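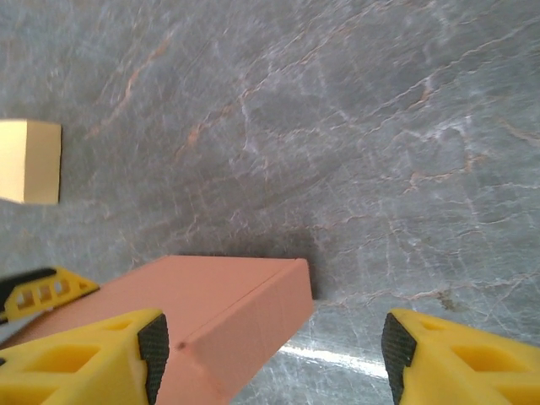 We spent most of last winter choosing stone for the kitchen at Jusbridge, and looked at far more samples than we needed to. Plain white was the first idea, then a black granite, and in the end we went for a grey marble from Alarcón. The base is a mottled blue-grey with a close web of thin white veins over it, and there are rusty orange ones that run across on the diagonal. Most people notice the orange last. It shows up better next to something warm, such as the salmon-pink block, and it almost disappears under a cold bulb. The polish is high enough to throw back a bright streak when the light is at the right angle, so think about where your lamps are going before you order the same finish.

The rest of the gallery follows the job from the yard to the finished room. Click on a caption to open the full-size picture.

At the yard
Slabs standing on edge in the covered bay. Ours was near the back and had to wait for the others to be moved.

Choosing the cut
Florencia Vergara marking the slab with chalk. We asked for the heaviest orange veining to go beside the sink and the quieter end by the cooker.

The template
Thin board laid over the base units and trimmed to fit the wall. The wall is out of true by 5 mm at the window end, which is normal for a house of this age.

Base units
Carcasses screwed together and levelled. The drawers came later and are not in this one.

Delivery
Vicente Vergara and Ivar Nygård bringing in the long piece on the trolley. The front door had to come off its hinges. It went back on the same afternoon.

The join
Close-up of the seam in the corner. The resin was mixed to match the grey. You can find the seam with a fingernail, but from the doorway it does not show.

Sink cut-out
Undermounted, with the edge polished by hand. This took longer than any other part of the fitting.

Sealing
First coat going on with a lint-free cloth. We used 3 coats and left it overnight between each.

Upstand
Offcuts from the same slab, 80 mm high. We had meant to tile down to the worktop and changed our minds when we saw how much stone was left over.

Lemon test
An offcut with half a lemon left on it for an hour. There is a dull ring where the fruit sat. Marble marks with acid whether it is sealed or not, and anyone who wants a top that stays perfect should choose something else.

Morning light
Taken at about eight in June, with the blind up. The grey looks bluer than it does at any other time of day.

Evening light
Same spot with the wall lamps on. The white veins come forward and the base goes darker.

Pantry shelf
The last of the slab, 1000 mm long, fitted by Imke Fröhlich. It is the coldest place in the house and good for pastry.

Care
Warm water and a drop of washing-up liquid. Wipe up wine, vinegar and tomato straight away. Keep a board by the cooker for hot pans.

Stone supplied by Alarcón. Photographs by Shuzhen Xie.

Back to all kitchens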